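4.2 Planning the gripper budget

We were surprised by how much of a folding study gets decided on the order form! Our first plan, drawn up with Elango Nadar, put nearly everything into one bimanual arm from Vivetti and left hand-held grippers as an afterthought. Folding shirts changed our minds. A single person with a gripper in each hand can pull a hem tight and line it up with the panel behind it (Figure 3), and for that we need matched pairs, plus spare jaws.
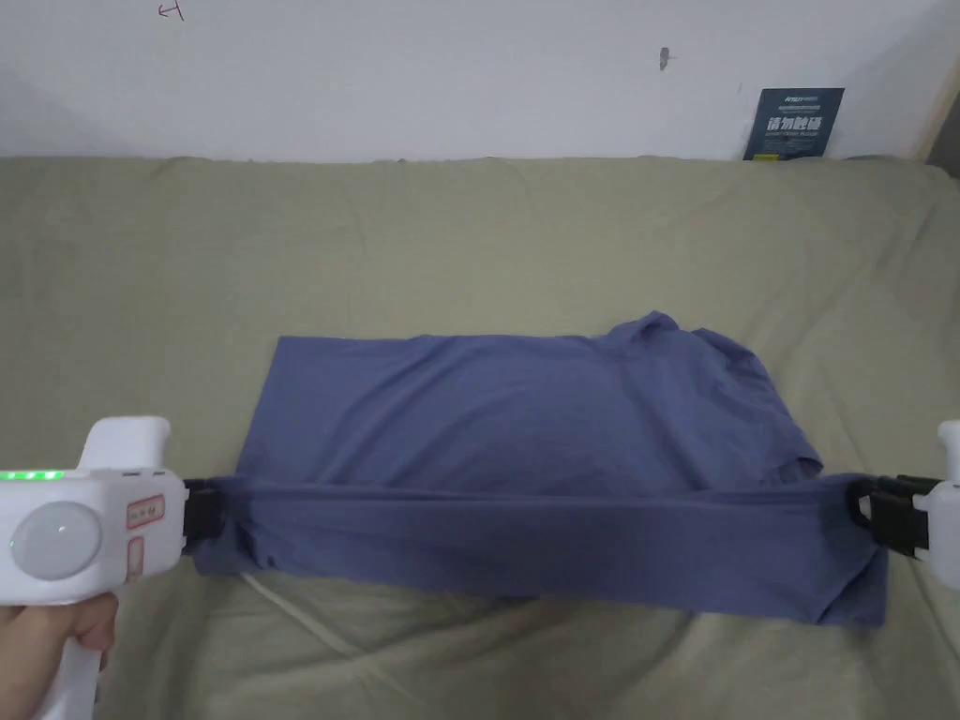 Figure 3. Two-handed folding of a short-sleeved t-shirt with hand-held grippers.

Sangkhawat objected at the planning stage that a pair is never just a pair, and that any budget without a line for batteries, repairs and operator hours would run dry by December. We took the point and rebuilt the sheet around working stations, with 2 grippers to a station and 23 stations in all. The arm order was put off.
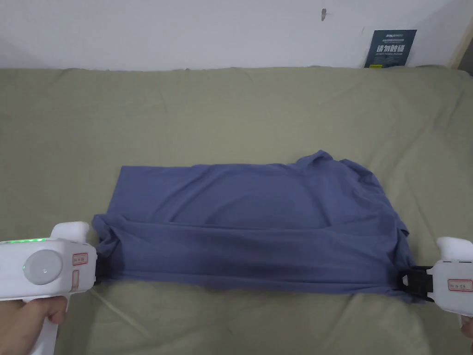 Spares then became the most interesting line. We set aside 60 replacement jaws from Ukard, bought in the same order as the grippers so that the fit would match, and planned for 1124 operator hours. We would gladly spend even more on hours next time, as cloth rewards practice and every new garment brings its own small puzzles.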